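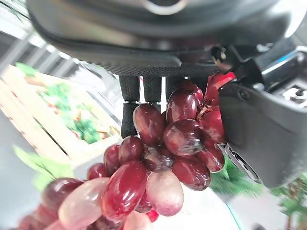 3. Materials and Sample

Figure 1. Gripper with textured finger pads, holding a large bunch of red grapes.

3.1 The listings we collected

Anyone who has spent an evening reading advertisements for older cars will know how much of a car's life gets squeezed into a single paragraph. There is the paint, there is the trim, there is a word or two on the engine (often copied from the factory brochure, misprints and all), and then, if we are lucky, there is a sentence on who has looked after the thing and how. Our study is concerned with that last sentence, and with whether it has any bearing on what a buyer is later willing to pay.

We gathered 729 listings for small European hatchbacks and coupes from two dealers, Wesside and Zuccaro, both of which sell mostly to hobby buyers and both of which were kind enough to open their back files to us. A fair number of the listings had to be set aside. Some gave no asking price, others were for cars sold in pieces, and a handful turned out to be the same car offered again after a sale had fallen through, which we caught only by comparing chassis numbers one by one. That left us with 651 listings, and all of the results in Section 4 rest on these.

3.2 Reading for service history

Each listing was read by two members of our group, working separately, and given a score from 0 to 20 for the fullness of its service record. A listing that said only "well maintained" scored very low. One that gave dates and mileages for the timing belt, the brake lines and the fuel system, and said which shop had done the work, came close to the top. We were a little surprised by how often sellers went on at length about the seats and the carpets (velour seems to bring out the poet in people!) and then had nothing at all to say about the cooling system.

Where the two readers disagreed by more than 2 points, they sat down together and talked it through until they could settle on a score. These talks were slow, and at times rather lively, but they helped us a great deal in tightening the scoring guide, and we went back and reread the earliest listings once the guide was in its final form.

3.3 Prices and condition

Asking prices were taken as printed, with no attempt to guess at what was haggled away on the day. To put them on an even footing we used the Plamasville price table, which groups cars by model, year and general condition, and we worked out how far each asking price stood above or below the figure for its group. Cars with replacement engines were a bother here, as the table has no place for them. In the end we kept them in the sample and marked them with a flag of their own, so that they could be taken out again for the checks in Section 4.3.

Condition grades came from the Clorkeo inspection sheets where a sheet had been filed with the listing. Where there was none, we left the grade blank, and those cars appear only in the simpler of our two price models.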